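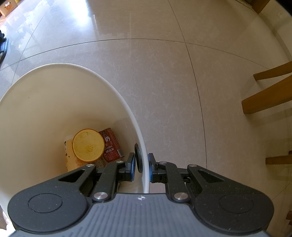 [tavine-dev] Re: Rim grasps on open containers, proposed default for Dinsa
From: Ewan Galbraith
To: tavine-dev

Thulani Van der Merwe wrote:

> Hi all,
>
> I'd like to turn the rim proposal head on by default in the next
> Dinsa release. Short version for people who haven't followed the
> branch: instead of fitting a cylinder to the whole container and
> sampling grasps from that, it finds a stretch of visible rim, puts
> one finger inside the wall and one outside, and servos down until
> the width estimate settles.
>
> On the Greltthorpe recordings it finds a usable rim pose far more
> often than the cylinder fit does. The cylinder fit falls over
> whenever the container has anything in it or fills too much of the
> view, and with a wrist camera that is most of the time near contact.
>
> It runs at 15 Hz on the small board, so the controller can keep
> taking updates until the fingers close. I'd drop the old fit to an
> option and remove it in the release after that.
>
> Objections by Thursday please, otherwise I'll merge.
>
> Thulani

I object, at least to the "default" part and very much to the "remove" part. The code is tidy and I can see the work that went into it. My trouble is with what we're claiming it does.

First, the score. "Finds a usable rim pose" is decided by the same width check that the servo loop uses to stop. If the head puts the pose on the wrong edge and the fingers would still fit across it, that gets marked usable. I reran the evaluation last night with the stop check taken out and the poses compared to the hand labels, and the gap between the two methods got a good deal smaller. It didn't vanish. The rim head is still better when the fit has no far side of the container to work with. But it's a modest win on a hard case, and I wouldn't have guessed that from your summary.

Second, floors. A lot of the Greltthorpe footage is a pale round bin on polished tile. The tile has dark grout lines, and through a wide lens they come out as long smooth arcs. A rim is also a long smooth arc. Please look at the debug overlay on those clips, with the confidence threshold where you've set it. The head proposes rim segments on the grout. They mostly lose to the real rim in the ranking, and they mostly lose by very little. When the arm comes in from a bit farther away and the bin is smaller in view, I would expect some of them to win. We have hardly any recordings from that far out, so the numbers can't tell us either way.

Reflections are the same story. A window glare on tile gives you a nice bright edge, and you get weaker ones on the inside wall of a glossy bin too. The training crops all seem to come from after the approach, with the fingers already near the wall. I asked for approach footage in October and I'm asking again.

Third, contents. Everybody keeps saying the rim head "ignores what's in the bin." Does it? Take the clips with a drink can and a flat round yellow thing lying in the bottom. The yellow disc has a thin darker edge all the way around. To a head that likes thin curved edges that's a small rim, complete and nicely visible, and the overlay does put a proposal on it in one clip. It gets rejected on depth. Fine, but then the depth test is doing the work, and Thulani's branch makes depth optional so that it runs on the small board. Which of the two are we shipping?

Fourth, handles. I'm less sure here, so correct me. Some bins have an oval handle opening in the wall just under the rim. If the inner fingertip goes down beside that opening, the wall it meets may not be the plain wall the width model assumes. I can't find anything in the code that knows an opening exists. The planner should prefer a plain stretch of rim when it has one, or at least the message should carry a flag so that somebody downstream can decide. At the moment the first sign of trouble is the width estimate failing to settle, and what the loop does then is wait. The timeout is 60 seconds. I assume that was a placeholder?

On the 15 Hz figure, I get that too, with the debug topics off and nothing else running. With the Trornari logger attached I get 7 on the same board. Everyone who collects data runs the logger. I'd like the release notes to state both numbers, or only the lower one.

What I'd be happy with:

Merge the head, leave it off, and put a clearly named switch in the config. Keep the cylinder fit until we have results from the approach phase that weren't scored by the stop check. Make depth rejection required whenever the rim head is on, and refuse to start without it. Cut the timeout to something a person would put up with standing next to the arm.

I have 18 clips with the grout and glare proposals marked, plus the one with the disc. They're on the shared drive under rim_false_edges, with the config I used and a patch that removes the stop check from the scorer. Anyone can rerun it in an afternoon. If you get different results from mine please post them here, including which commit you were on. Last time we had this argument half of us were on different ones.

One small thing while I was in there: the sign of the finger offset is flipped in the left/right comment in rim_pose.cpp. The code is right and the comment is wrong. I've sent that as a separate patch, so it doesn't need to wait for any of this.

Ewan

_______________________________________________
tavine-dev mailing list
Thread: Previous by date, Next by date, Index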